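2/5/24 - robot arm notes for the Monday kids

OK so. You asked how the arm knows where to go. Good question, long answer, I've got one lunch break. Here goes.

**What's an arm made of?**

Same stuff as yours, sort of. Shoulder. Elbow. Wrist. Then a hand, only ours has two fingers and it's called a gripper. Each bendy place is a joint and every joint has a motor in it. Motor turns, joint bends. That's it!

Try this. Put your elbow on the table and touch your nose. Now do it again but don't bend your wrist. Harder, right? More joints = more ways to get to the same spot.

**So who's the boss of the motors?**

A little computer. Ours is in the lunchbox taped under the bench (please stop opening it, Ishbel Menzies has fixed that wire 3 times). The computer sends numbers. Not words, numbers. "Shoulder, go to 40 degrees." A degree is a tiny slice of a turn. A whole circle has 360 of them.

And the motor says a number back. "I'm at 38." Then the computer says keep going. "39." Keep going. "40." Stop!

They do this over and over, super fast. That back and forth is called *feedback*. You do it too when you fill a glass - you look, you pour, you look, you stop.

**Why we practice on the computer first**

Because of the mug. You remember the mug.

When Torquil Moffat and I started building Mulloven (that's our arm, the one in the shared workshop with the blue tape on its elbow) we tried every new move on the real thing. Bad idea. It hit the bench. It hit the lamp. It squashed a yogurt. Motors cost money and so do lamps.

So now we make a pretend kitchen inside the computer first. This is called a *simulation*, or sim. It's like a video game, but the game knows things like how heavy stuff is and that things fall down when you drop them. You can crash a sim arm 2,000 times and the only thing that gets hurt is your feelings.

The sim arm doesn't look much like Mulloven. Fancier. Shinier. Doesn't matter for learning how picking up works.

**How to pick something up (robot way)**

Sounds easy. Isn't! Go slow:

1. Find the thing. Where is it on the counter? How far?
2. Move the gripper over it. Over, so you don't knock it across the room.
3. Open the fingers.
4. Go down. Slowly.
5. Squeeze. Enough so it dosen't slip, not so much that it goes crunch.
6. Lift a little bit. Wait. Still got it?
7. OK now go.

Step 5 is the one everybody gets wrong, me included. Small white thing, black fingers, a knife lying close by and a pan over to the side - there's a lot to keep clear of.
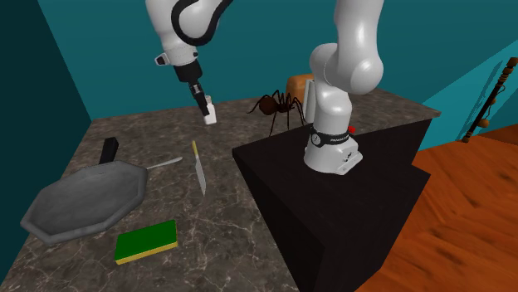 Step 6 matters more than you'd think. If you zoom off right away and your grip is bad, the thing flies. A small lift first, then if it drops it only drops a tiny way. Saves a lot of mess.

Our squeeze number right now is 733. That isn't grams or anything, just the number our motor likes. We started too low and everything slid out. Then way too high. (Yogurt.) Your number will be different if your gripper is different, so don't copy ours.

**Then the real arm**

When the sim goes well we try the same moves on Mulloven. And it still goes wrong a bit! The real table wobbles. Real joints are stiff in the morning. Real spoons are slippery. So we change a few numbers and have another go. Took us nearly all of October to get one sponge into one bowl.

**Stuff to try at home**

- Be the robot. Close your eyes, use two fingers only, and a grown up tells you "left, more, stop, down, squeeze." Use a sock. Not an egg.
- Swap. Now you give the orders. Much harder then it looks.
- Cardboard gripper: two strips, one paper fastener, rubber band. Purves has the cutting template at the front desk.

Rules for the workshop same as always. Hair tied back. Hands out when it's switched on. Red button = stop, anyone can press it, you won't be in trouble.

Bring a sock next week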